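Home | Archives | Threads | Search | Subscribe

[equipment-planning] Re: Simulation seats vs. second humanoid, next fiscal year

July 19, 2024

On the planning list, Unnithan purchasing wrote:

> We have the draft from the Rolivgate group. It asks for 2 humanoid
> units plus simulation licenses. Please explain why the simulation
> line can't wait until the hardware has been delivered, and whether
> the rendering workstations are a separate request. The draft is not
> clear on either point. We also need to know what happens to the
> Clunlow maintenance contract if only one unit is approved.

Answers in order.

1. Timing of the simulation line. The licenses need to start before delivery. The quoted lead time on a unit is 21 weeks from purchase order. Scene building, controller tuning and the first round of seated and standing tasks can all be done in that window at no hardware risk. If the licenses start when the crate arrives, the unit sits while we build scenes, and the warranty clock runs from delivery.

The renders below are from the Uvdale scene set, which we have been using under the trial license since June. It is a furnished house interior, with polished floors and fixed furniture. We picked it over the plain lab scene on purpose. Reflections and dark flooring are the conditions that gave the depth pipeline the most trouble in our earlier tests, and the lab scene has neither.

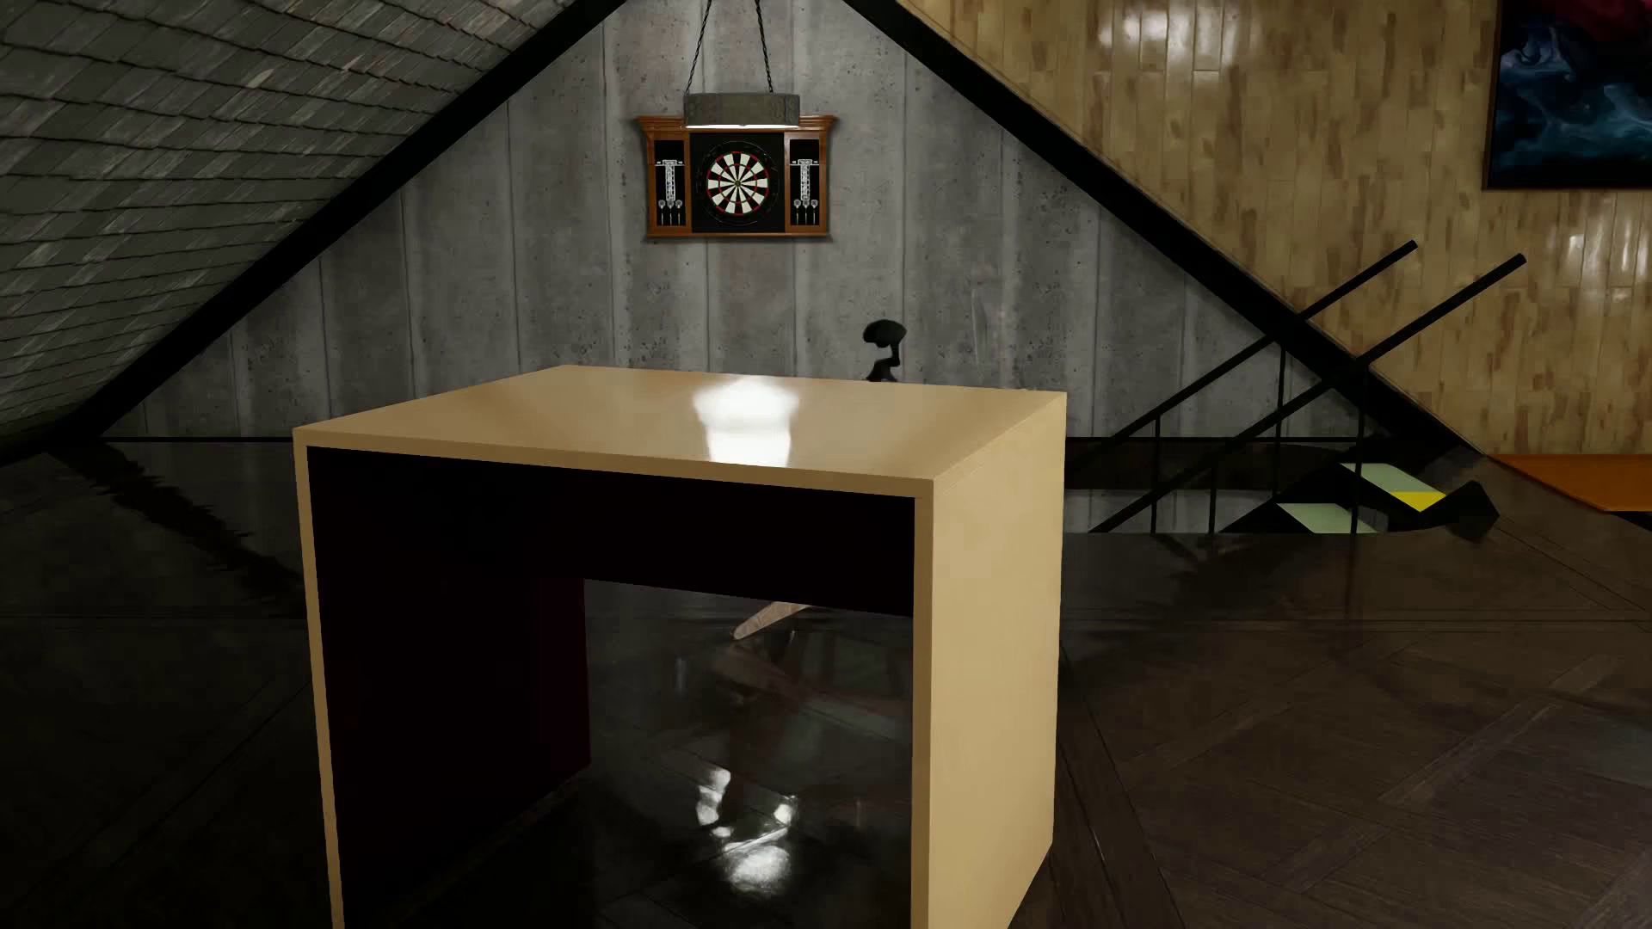 Uvdale set, simulated. Both renders come from the same place.
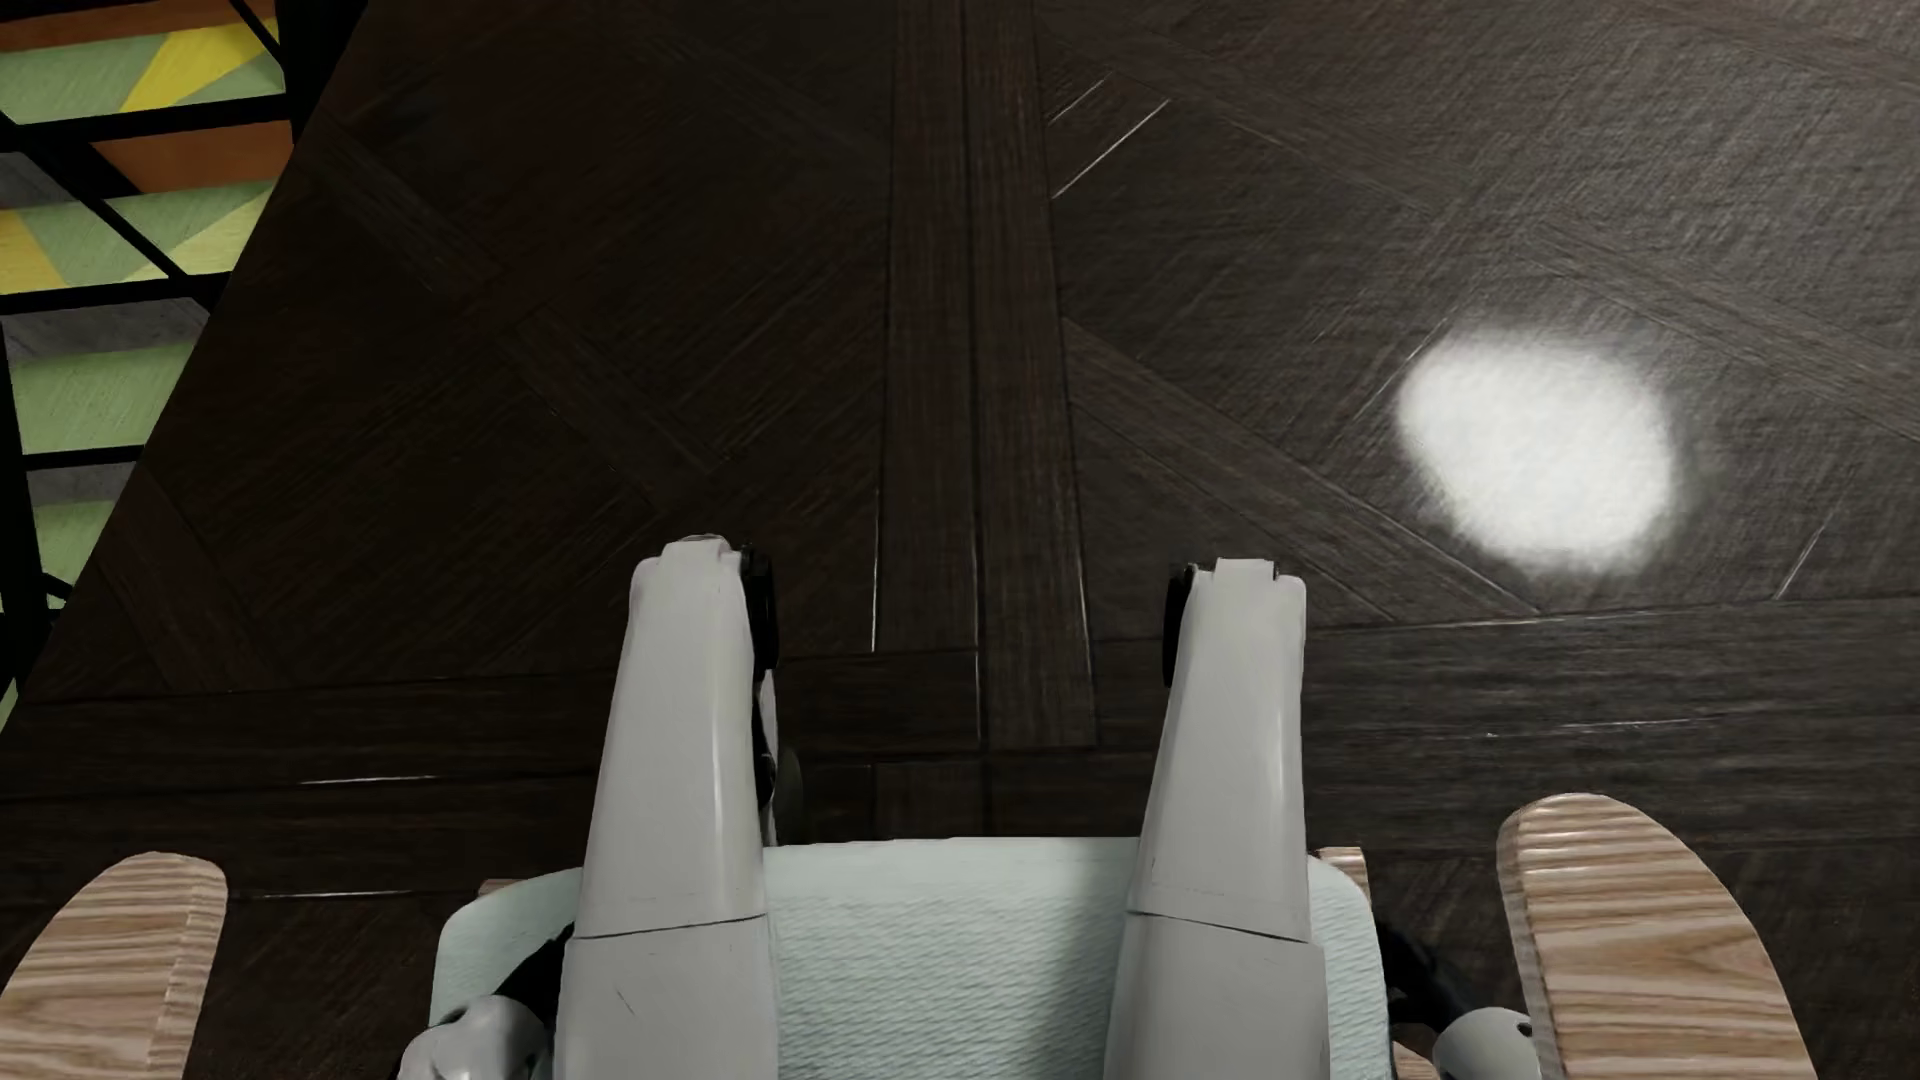
2. Workstations. They are a separate request and should stay that way. The draft put them under "simulation" because the template has no line for compute. Please move them to general computing. We can run the current scenes on the machines we have, at reduced resolution, with a queue. That is tolerable for one group and will not be tolerable for two. If the compute request slips a quarter, the simulation line is still usable. The reverse is not true — new workstations without licenses do nothing for this project.

3. License count. The draft says floating seats. The per-seat price on the quote is $655 a year, and that figure is for the academic tier. Please confirm with legal that we still qualify, given the Rolivgate funding. If we don't, the line has to be requoted and I would hold the whole request until it is.

4. Clunlow contract. The base fee covers the site and does not change with unit count. The per-unit part does. With one unit approved we pay the base fee plus one unit, and the second can be added mid-term on a prorated basis. Actuator replacement is included. Battery packs and shipping are not, and the draft has no line for either. I will add both.

5. Utilization. Someone asked off list for the trial numbers. Over the trial the simulation queue was busy for nearly 97 percent of staffed hours. Treat that with caution, as it counts idle sessions left open over lunch. I can pull a cleaner number from the job logs if it affects the decision.

My preference, if the total has to come down: approve one unit, keep all the license seats, and defer the second unit to the following year. Cutting seats saves very little and pushes the scene work onto hardware time.

Revised spreadsheet will go in the shared planning folder once legal has answered item 3. Please don't edit the old copy.

Reply | Reply all | Forward | 2 replies in thread | 0 attachments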